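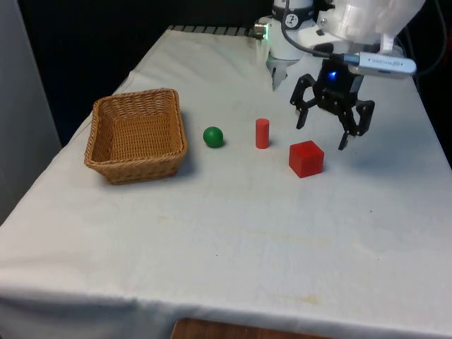 Basket, green ball and red cylinder on the white cloth.

October, started 8:15

Rebalancing test, continued from the previous pages. I write more than usual today, so that Palesa can take over the second half without asking me everything again.

The question is still the same one that Wanda Ostrowski put to us: for a client who takes money out of the portfolio every month, is it better to rebalance on a fixed date, or only when the weights have moved too far? Until now we tested only clients who put money in. I expected that the answer would simply turn around. It does not look like this.

Data: the daily price file from Steltel, 2261 trading days after cleaning. Before cleaning there were more, but the bond column repeated its last value on days when the market was closed, and our script counted these as real days. I removed them by the exchange calendar. Svenja Wieser had warned me of this problem in the summer and I had forgotten it, so all results before this page should be read with care. I put a pencil mark on those pages.

Setup as follows. Stock share 60, bonds 40, no cash. Withdrawal on the last trading day of the month, taken in proportion from both sides. Rule A rebalances every quarter. Rule B rebalances when the stock share is more than 4 points away from target, checked at the close. Trading costs are the same for both, from the table Wallner sent us for the smaller accounts. Tax is left out for now.

First run, 9:40. Rule B traded much less in the quiet stretch and then several times in a short period when prices fell. End value was a little higher for B, but the difference is smaller than the costs I could have wrong. I would not show this to a client as a result.

Second run, with the withdrawal taken only from the side which is overweight. Here both rules came much closer together. This makes sense when I think about it: the withdrawal itself does a part of the rebalancing, and it costs nothing extra. For the retired clients at Grernbridge this may matter more than which rule we choose. I would like Waltraud Ruchti to read this part, she knows how the payments are really booked there and if it is possible to choose the side from which the money comes.

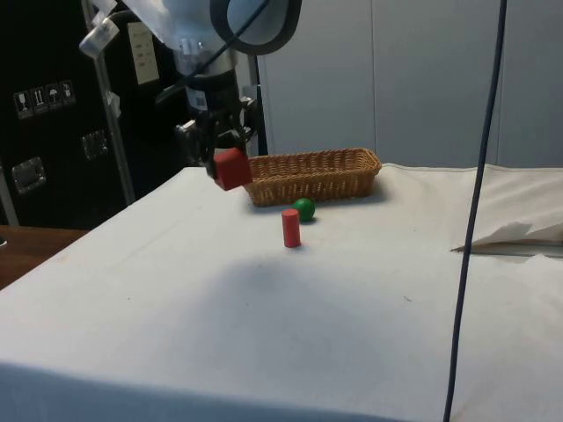 After lunch I repeated the second run with start dates shifted by one month each time, 80 starts in total. Reason: one start date tells us mainly about luck. In the shifted runs the order of A and B changes often. Only in 9 of them is the gap large enough that I would call it a gap, and these all begin shortly before the same fall in prices, so they are not independent cases. Please do not count them as if they were.

Mistake found at 14:20. In the shifted runs the cost was charged on the whole portfolio and not on the traded amount. It touched both rules, but B less, as B trades less often. Corrected and run again. The numbers in the paragraph above are already the corrected ones. The wrong output is kept in the folder "old_cost", please leave it there until Jayanthi Thampi has compared the two.

Jayanthi asks if we can use the same code for the Memar fund. In principle yes, but this fund publishes its price one day later than the others, and the check at the close would then use yesterday's weight. I would first add a delay of one day to all the columns and see if anything changes.

Open points:
Tax, at least in a simple form.
A wider band for Rule B. Palesa Khumalo takes this.
Ask Wallner if the minimum fee is per order or per day.
Withdrawals which grow with prices. Our fixed amount is too kind for a long retirement.

Stopped 16:50. Script saved with the corrected cost line, the random seed is not used in any of the runs.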